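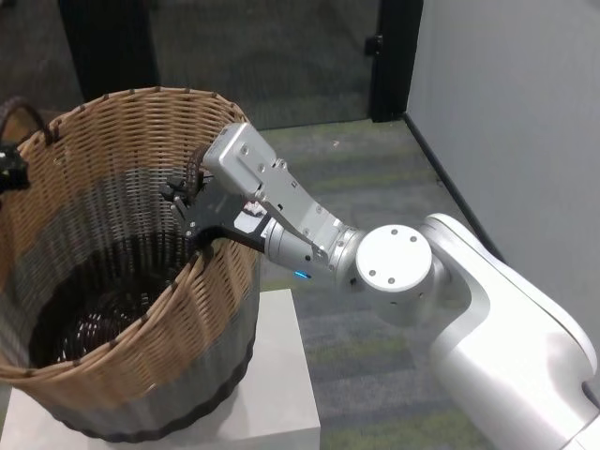
Heriberto Ocampo sold his first basket out of the back of a station wagon. He was 22 and he had made it badly, he says, with a base that rocked when you set it on a hard floor. The woman who bought it put a folded magazine under one side and kept it for years.

He now runs Brunico, a storage and home goods shop, with his business partner Gil-soo Won. They stock boxes, hooks, shelving and linens, but baskets are what people drive out for. When we met on 27th June, the two of them were getting ready for the summer sale and had moved most of the tall pieces to the front.

The one customers ask about most is the Baven, a tall basket that goes from tan at the top through gray to a charcoal that is nearly black at the base.

"People think the dark part is dirt when they see it online," Ocampo says. "Then they come in and it's the reason they buy it. The bottom of a basket gets kicked. It gets the vacuum cleaner run into it. You want the dark down there."

Won handles the buying. He was against the Baven when the samples came in April. He thought three colors was one too many and that it would only suit people with gray walls.

"I wanted to order it in plain tan," he says. "Heriberto put it in his own hallway for 2 weeks and sent me a photograph every morning. After that I gave in."

They took 900 for the first order. Won says he would have been happier with half of that, and he still brings up the storage bill.

I asked what people should look for when they shop for a woven basket. Ocampo goes to the rim first. He runs a thumb all the way around the inside and outside, feeling for ends that haven't been tucked in.

"A thick braided rim is what holds the shape," he says. "That's where everybody grabs it. If the rim is thin, it goes oval on you in a year."

Then he presses on the side with a flat hand. A tight weave gives a little and comes back. A looser one stays where you pushed it, and he doesn't think that is always a fault — for a basket that only holds blankets, he says, a loose weave is fine and costs less.

Won's advice is about depth. A tall basket looks good in a corner, but whatever goes in first tends to stay there until somebody moves house. He tells customers to use the deep ones for a single kind of thing.

"Towels, or wrapping paper, or pillows," he says. "Don't mix. My sister lost a television remote in one for a whole winter."

For mixed odds and ends he sends people to the Kruger, which is low and wide and sells for $69. It is the less handsome of the two, and he says so to customers.

Cleaning is simple enough. Ocampo uses a dry paintbrush, the two-inch kind, and works down from the rim along the ribs. He wipes with a damp cloth only when something has been spilled, and leaves the basket on its side to dry. He doesn't use polish or oil.

The next line is called Domness and will have lids. The samples are late, and Won has already sent one set back because the lids slid off. Ocampo would like it on the floor by fall. Won wants to see a lid that fits first.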